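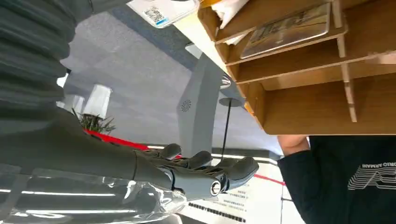 Mimoser breakup rumors – what do we really know?

Last updated: Apr 12, 2021

tambourine_mess
OK I know the mods are sick of this but the old thread got locked and I have things to say. Vukuvon ran another blind item last night about "a four-piece that can't share a tour bus anymore" and of course everybody decided it's Mimoser. I've followed this band since the basement show days and I don't buy it. The drummer and the singer did that whole Bistico podcast together in July and they were finishing each other's sentences for 40 minutes! People who hate each other don't do that. Also the dog is still traveling with them. The dog belongs to the bass player and everybody knows if she goes, the dog goes.

pluto_in_retrograde
I love you but "the dog is still there" is not evidence lol. That dog picture got posted in the spring and it could be from any year. Half the stuff on their page is old.

gravyboat77
It's new, look at the collar. The old one was red.

pluto_in_retrograde
You can buy more than one collar??

tambourine_mess
She told the fan club that dog chews through everything she buys him so yes, fair, he could be on his tenth by now. I still think it's new.

northside_nan
I was at the Kirui show, the last one before everything shut down. It's a tiny room, and I was close enough to see the set list taped to the floor. The singer skipped two songs and walked off before the encore. I'm not saying it means anything but the mood was weird and I said so to my sister on the drive home. Then that whole business with the unfollowing started and I thought well, there you go.

gravyboat77
He had a cold. He said he had a cold from the stage.

northside_nan
He said it once and then sang the high part in Paper Lantern just fine so make of that what you will.

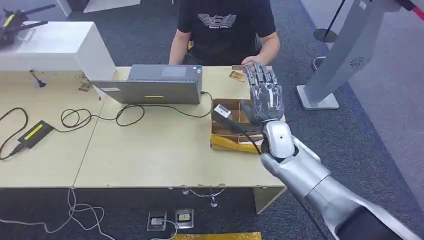
Page 2 of 3

saltwater_effie
Coming in from page one, hi all. I want to talk about Vukuvon for a minute since that's where this always starts. I went back through their blind items one slow afternoon (don't judge, I was on hold with the phone company) and they've "revealed" Mimoser as the answer to completely opposite stories. One said the guitarist was secretly married. The next one said he was dating a swimmer. There were 27 pages of comments under the swimmer one and not a single person asked where it came from. Why do we keep giving them clicks?

tambourine_mess
THANK YOU.

pluto_in_retrograde
They were right about the label thing, though. They had it before anybody else and everyone on here called it trash, me included. I'm not saying believe every word, but they've clearly got somebody who talks to them.

saltwater_effie
One right guess in how many years? My horoscope does better than that.

gravyboat77
Now don't drag the stars into it – pluto will be here all night. What bugs me is the people messaging the band about it. The bass player put up a picture of her lunch and got 115 replies asking if she quit. Her lunch! She turned comments off after that and I don't blame her one bit.

northside_nan
OK that part I agree with. I never messaged anybody. I'm only telling you what I saw from the second row.
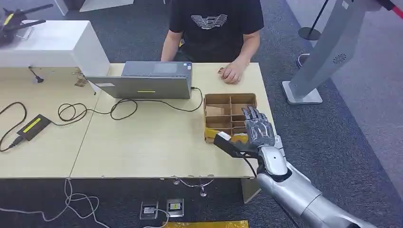

And for the record I'd be thrilled to be wrong. I have a ticket stub from every tour but one, and I'm not ready to put them in a box and call it done. If they come back to Kirui I'll be first in line and I'll bring cough drops for him.

tambourine_mess
Nan I take back some of what I was thinking about you haha

pluto_in_retrograde
Has anyone seen the price on the first pressing since the rumor? Someone wants $680 for one with a split sleeve. I paid lunch money for mine at a yard sale. If you wanted to know who gets something out of a breakup story, there's your answer.

gravyboat77
So you think a record dealer is feeding Vukuvon?

pluto_in_retrograde
I didn't say that! I said look at the price.

saltwater_effie
And a new rumor is born. Can we keep that one off the front page, please? Anyway the Bistico people said there's a second part of that interview they never put out. I've written them twice asking. Will post if I hear back.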